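Manipulation group: picking clothes off soft furniture

Most of the cloth work our group has reported so far was done on a table. A table is flat, hard and one color, and the arm always knows how high it is. This fall Setareh Babaei and Tharun Sastry moved the same task to sofas, beds and padded chairs, where people leave their clothes. The project is called Tetgate, and the first round of results was written up in November.

The trouble with a sofa is that it gives. On a table, a gripper can come down until it touches, back off a little, and close. On a cushion the fingers sink in before the force reading changes much, and when they close they often take a fold of the seat cover along with the shirt. The arm then lifts, the cover pulls tight, and the garment slips out. In our older runs this was the most common way for a pick to fail, ahead of missing the garment altogether.

Setareh's method splits the pick into 2 steps. In the first, one finger comes down close to an edge of the garment and presses lightly. The wrist camera watches how the cloth and the cushion move. Cloth that is free to slide shifts and wrinkles near the fingertip, while the seat cover dips and keeps its weave pattern. A small network, trained only on wrist camera views, uses that difference to mark which part of the view is garment and which is furniture. In the second step the fingers close along the marked edge at a shallow angle, so that they slide over the cushion and don't dig into it.

Training used more than 700 picks steered by hand. Kwan-ho Cheung and Onyekachi Ogunleye did most of the steering, in furnished rooms as well as in the lab. Shorts, underwear, T-shirts and socks made up the bulk of it. Garments were put down flat, crumpled or overlapping, and the person steering was asked to press first every time, even when the pick looked easy. Runs where the operator forgot to press were kept in a separate set and used for the comparison below.

With the press step, the arm picked up the garment on the first try in 76 percent of test runs on furniture it had not been trained on. The same network trained on the set without the press step did clearly worse, and nearly all of the gap came from seat covers being caught. On bare tables the two versions performed about the same, as expected.

Some things still don't work well. Thin waistbands lying flat against a tight cushion are hard, since there is little for the finger to shift. Two garments of the same color touching each other are often marked as one, and the arm then lifts both or drops one on the way up. Loose throws are the worst case, because a throw slides and wrinkles just as a garment does. Tharun is trying a second press at a different spot for these. It helps with throws but adds time to each pick, and we have not decided whether to keep it.

Wiebke Steinbach is cleaning up the labeling tool, which has been renamed Flosico, so that other groups in the building can use it. Anyone who wants to try it on their own wrist camera recordings should write to her. She would especially like recordings with patterned upholstery, which we have very little of. The booking sheet for the furnished room is open again, including Sunday afternoons. Please put the fingertips back in the drawer marked soft goods when you are done. 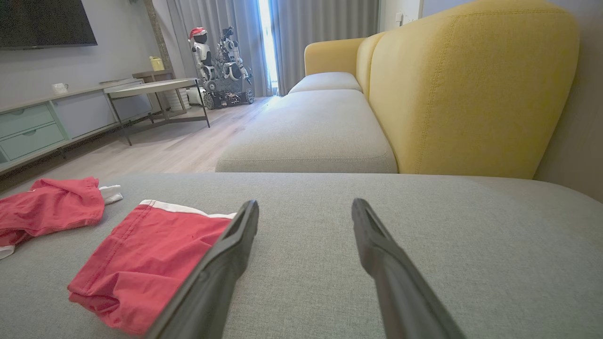

Why does the arm press on the garment before it tries to grip it?

The press makes the cloth and the cushion move in different ways, and the network uses that to tell them apart. Without it, the fingers are more likely to close on the seat cover together with the garment and lose the garment on the lift.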